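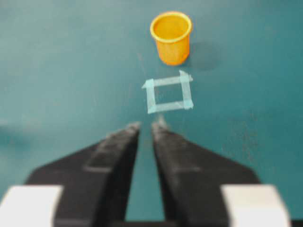
The arm at Brekcombe lives on the second bench from the door, between the pillar drill and a shelf of paint tins. It was built over one winter by members of the shared workshop there, mostly on weekday evenings, and it has spent the months since learning to move a cup.

Brekcombe is a former seed merchant's store with a concrete floor and poor heating. Members pay monthly and get a key, a locker and the use of whatever machines are working. Most of what gets made is furniture, bicycle frames and the odd canoe. The robot began when a member who repairs lifts for a living brought in a box of servo motors and asked if anyone wanted to share them.

The budget was set at £800 and split four ways. Motors and the control board took £500 of it. The rest went on bearings, cable, a small camera for the wrist, a power supply and a great deal of plastic filament. The first set of printed joints cracked at the shoulder within a fortnight. The second set was thicker, used more screws, and is still in place.

The bench top was painted teal before the robot arrived, left over from another job, and it suits the work well enough. An orange plastic cup shows up clearly against it. The target is a square outlined in light blue tape, which is harder to pick out, and the group have talked about changing it for something darker. So far they have kept it, on the grounds that the recordings already made all have the blue tape in them.

The task is simple to describe. The cup starts somewhere on the bench. The arm has to open its fingers, reach the cup, close on it, lift it and set it down upright inside the square. A person does this without thinking. The arm learns it by being led through the movement with a hand controller, over and over, while the wrist camera and the joint positions are saved to a computer under the bench.

They began with 20 recordings, which was nowhere near enough. The arm would set off confidently and stop a finger's width short, or knock the cup flat. At 80 it could manage the pick-up if the cup was in one of a few familiar places. Setting it down took longer to get right. The software, a free package called Todow, was happy to let go of the cup a little above the bench, and a light plastic cup dropped from even that height tends to roll.

The gripper has had the most attention. It has two black fingers that taper to narrow, squared-off tips, based on a set of plans called the Howlader pattern, which has been passed around hobby forums for years and altered by most people who use it. The Brekcombe version is longer than the original so that the camera can see past the fingers to the bench. Longer fingers flex more, and the first pair bent outwards when they closed on anything solid. A stiffer print cured most of it.

The camera position matters as much as the fingers do. Mounted too high, it misses the last moment before contact. Too low, and the fingers fill the view. The present bracket is the fifth, and it is held on with two bolts and a cable tie that was meant to be temporary.

There is a rival of sorts. A kit arm from Drulletti sits in a member's spare room across town, bought ready to assemble, and it comes to the workshop now and then for comparison. It is quieter and its joints have less play. The home-built arm is easier to mend – a broken part can be printed again overnight and fitted before work.

The next job is a second cup, in another colour, and after that a move away from the window. Late afternoon sun comes straight across the bench in July, and results at four o'clock are noticeably worse than results at noon. One member wants to put up a blind. Another would sooner record more sessions in bad light and let the arm get used to it. For the moment they are doing both, and the blind is on order.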